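Watkins > Bench Teams > Gripper Upkeep > Minutes

Search minutes and notes

August 2019. Present: Carys Craddock (chair), Azlan Nugroho, Mali Powell, Emrys Voyle (minutes). Apologies from Rosalía Escobar, who has the good screwdriver.
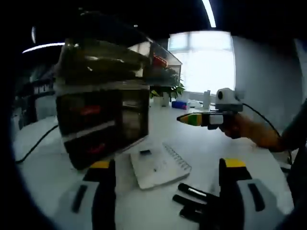

Watkins Bench Teams / Gripper Upkeep Group

1. Minutes of last meeting
Approved after Mali's name was spelled correctly.

2. Fingertips
The yellow tips on the Turnier pair have 1,937 grips on the log. Azlan wants them swapped at 300. Carys pointed out that we agreed to 450 in February and then did nothing at all about it. Settled on 450, this time with a reminder. Both tips get changed together – a new one beside an old one closes crooked.

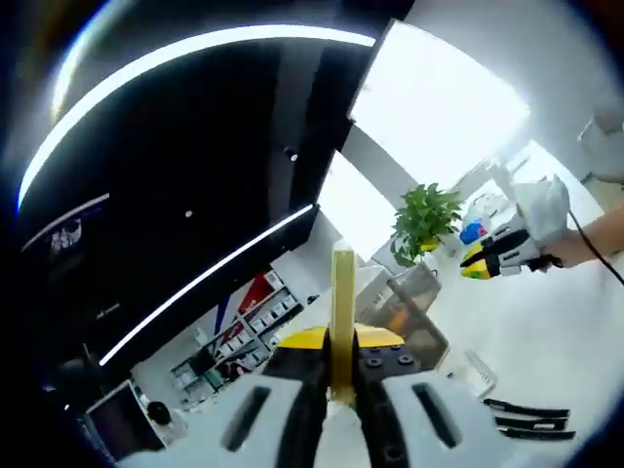 3. Cables and camera
Mali asked that the camera cable be plugged in after the camera is screwed down. Emrys asked if this was aimed at him. It was. Slack gets checked with the jaws fully open,
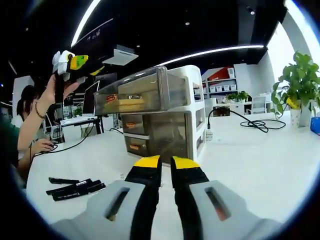 and then again with them closed, with the cable clear of the slots in the housings. Azlan will write this up on one page. His last page was four.

4. Checks after repair
Carys wants the same routine every time: open, close, zero the width, then the pick test. The drawer organizer stays the test piece, and those orange handles are a fair trial for fresh tips. Markers come second, laid side by side.
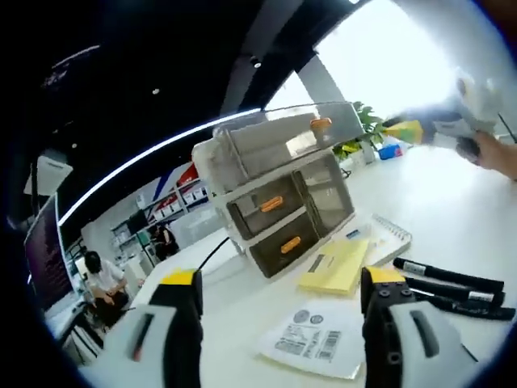
5. Spare parts
Gomine has 2 housings on back order. Emrys to chase, politely at first. Until they come, repairs get written down on paper, and a spiral notebook like the one next to the sticky notes will do fine. Sticky notes alone will not, as Mali has said before.

6. Any other business
Rosalía to return the screwdriver.

0 comments | 2 shares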